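Project report, part 3: the can problem
Kausar Rind, Hillness robotics elective

So this is the part where I have to write about what went wrong, and there's plenty of it! Our task (we called it Drultden, long story) was to get two arms to pick up grocery cans and put them on a shelf. Upright cans went fine most days. Cans on their side were a disaster.

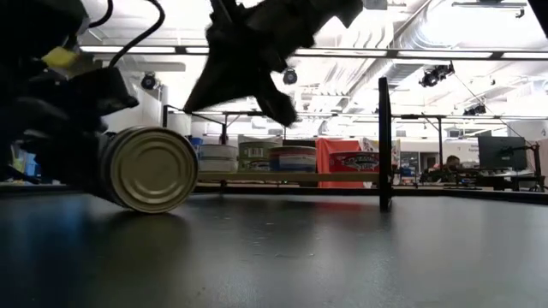

Why did the gripper keep dropping cans that were lying down?
The fingers closed a little too high on the curve, so the can got squeezed out forward and rolled. On a slick black table it just kept going.

We ran 40 tries with the can on its side in November and the arm lost it in 10 of them. The worst was on a Thursday, when a can rolled under the left arm while it was coming down and the arm pushed against it until the motor faulted. I was slow getting to the stop button (I was typing, my bad), and Hannelore Kuhlmann hit it before I did. Nothing broke, but the wrist was 6 mm off afterward and we lost the whole afternoon recalibrating.

I first blamed the fingertips. They have these jagged, stepped edges, and I figured they were skating on the metal. We swapped in the spare set and got the same result, so that was 2 days gone. 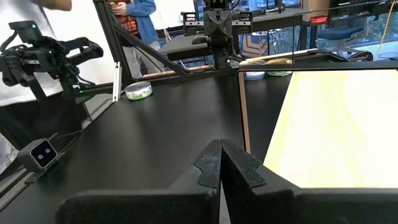

Fixes and Safety Changes

The real cause was the height offset. I had measured it from the shelf board and typed it in for the table, ugh. With the right number in, the fingers close on the middle of the can. We also put a force limit on the downward move, so an arm stops by itself if it meets something early. And one person now keeps a hand by the stop button and does nothing else, no laptop, which Ms. Hashmi wants in the lab rules too.

I still want to rerun the full set before the Ulldale demo.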